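Kettle sour stuck at pH 3.9, is it worth saving?

Posted in Fermentation & Yeast
Sunday, January 8, 2023
1433 views

hopless_in_hull

Hi all, long-time reader, first proper post. I've been brewing ales at home for a few years and decided over Christmas to have a go at a kettle sour, because my brother-in-law keeps bringing them round and I've got a taste for them now.

I did a simple half wheat, half pale malt mash, boiled it for a few minutes to kill off anything living in the grain, cooled it down and pitched a sachet of Nundex lacto. The packet says to keep it warm for a day or two and you'll be down at 3.3 or so. Mine dropped nicely to 3.9 in the first day and then just sat there. Three days on it hasn't budged. It tastes a bit like weak lemon squash, with a porridgey thing going on behind it.

I've got it wrapped in a sleeping bag with a heat belt round the kettle, and I gave it a good stir on the second day to wake things up. No hops in yet. My pH meter is a cheap one (a Lau, the little yellow pen) and I did calibrate it, though that was back in June.

So — do I pitch more lacto, leave it longer, or give up and boil it? And is it safe to drink if I carry on? I've got a Narenico ale yeast waiting in the fridge and I'd hate to waste it on a bad batch.
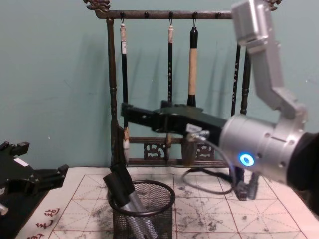 mashtun_marge

Before you do anything, check that meter! June is ages ago for one of those pens. Mine drifts badly if I leave it a month, and if the tip has dried out in the drawer it'll read all sorts of nonsense. Get some fresh buffer (4 and 7), soak the tip overnight in storage solution, calibrate, then test a small sample at room temperature. I once spent a whole weekend fretting over a batch that was perfectly sour all along.

If it really is 3.9, my money's on temperature. A sleeping bag holds heat well enough but a belt only warms a band round the outside, so your middle could be a fair bit cooler. What does it say on the Nundex packet for range? Different strains like very different things and you can easily be outside it without knowing. Put a clean thermometer right down in the middle and see.

The other thing is the stirring. Lacto doesn't need the air, and the other bugs that do like it will happily move in. That might be your porridge taste. Next time purge the top with CO2 if you have it, or lay cling film right on the surface, and leave it alone (I know, I know, it's hard).

Safety-wise, I'd be guided by the smell. Clean, tangy, a bit yoghurty is all fine and I'd carry on. If it smells of sick or old cheese, or there's fur on it, tip it out and don't taste any more. I also drop the wort to 4.5 with a splash of lactic acid before I pitch, which keeps a lot of the nasties out from the start.

If it passes the sniff test, warm it back up and pitch a second sachet. Give it another day, then boil for 14 minutes or so, chill and in goes your ale yeast. Some ale yeasts sulk in acid wort, so make a starter and don't skimp.

old_grist

just buy a bottle of lactic acid and top it up to taste, life's too short. I did nearly 70 bottles like that last year with the Maletti stuff and they all got drunk

hopless_in_hull

Thanks both. Recalibrated this morning and it was reading high, so I'm at 3.6 rather than 3.9! Middle of the kettle was only 29 though, and the packet wants it warmer than that, so Marge wins. It smells like natural yoghurt, no cheese at all. I've moved the whole lot into the airing cupboard with film on top and I've hidden the spoon from myself.

One more thing while I'm here — would 6 grams of coriander seed at the end of the boil be too much for a ten litre batch? I was going to crush it fairly coarsely.

mashtun_marge

Six is fine, go for it. Crush it just before it goes in.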